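Ticket: Shared folder sync stalls at 533 files
Product: Deledus desktop client
Opened by: Tavion Strickland
Status: Reopened

Tavion Strickland, Monday, 9:20 a.m.
The client stops at 533 files and then says "Up to date." It is not up to date. The folder on the office machine (Grabowska) has a lot more in it than that, and the web view agrees with the office machine. I have signed out and back in, and I have restarted. Your help page says to clear the cache, so I did that too, twice. Same number both times. 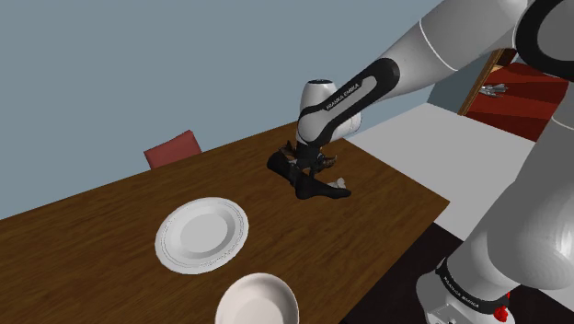
Robot arm over a brown wooden table (render)

Imani Haverford, Support, 10:05 a.m.
Hi Tavion, thanks for the details. A stall like this is usually caused by a slow connection. Could you run a speed test and try again on a wired network? Please also check that the laptop has at least 11 GB free.

Tavion Strickland, 10:40 a.m.
Wired, and the speed test came back at 300 down. Plenty of disk space. I don't buy the connection theory. A slow line would stop in a different place now and then, and this stops on the same file every time. 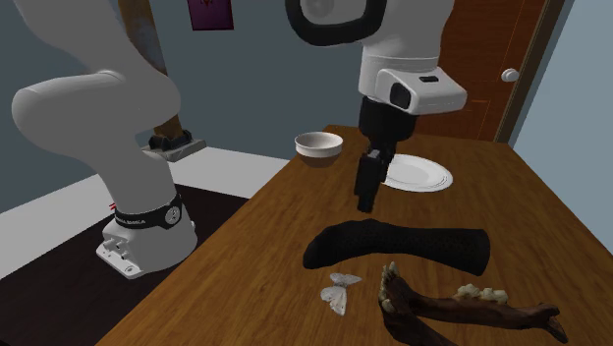 I also turned off the antivirus for one run, which your help page swears by. No change. The log repeats "index page 2 skipped" and then goes quiet. Can someone tell me what an index page is before I'm asked to reinstall?

Imani Haverford, Support, 1:15 p.m.
The client reads the folder list in pages of 500. If a file name on the second page has a character it can't handle, it may skip the rest. Please rename anything with a trailing space, then choose Rebuild Index. The Hesilska update in July should have fixed this.

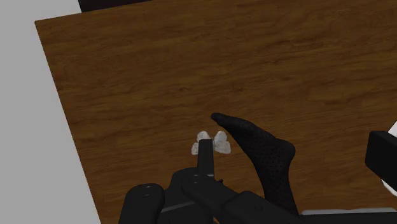
Tavion Strickland, 3:30 p.m.
Rebuild finished and the client says "Up to date" again, so you'll forgive me for not taking its word. I found one folder with a trailing space, "Driletley ", and renamed it. The count now matches the web view. I also opened a few files at full size to make sure they weren't empty placeholders. In the tabletop picture I went by the small dark mark in the wood grain, a little left of center — it's there in both copies. So the files look fine, but I'm already on the Hesilska update and it plainly didn't fix this. Please leave the ticket open until someone explains why a skipped page gets reported as a finished sync.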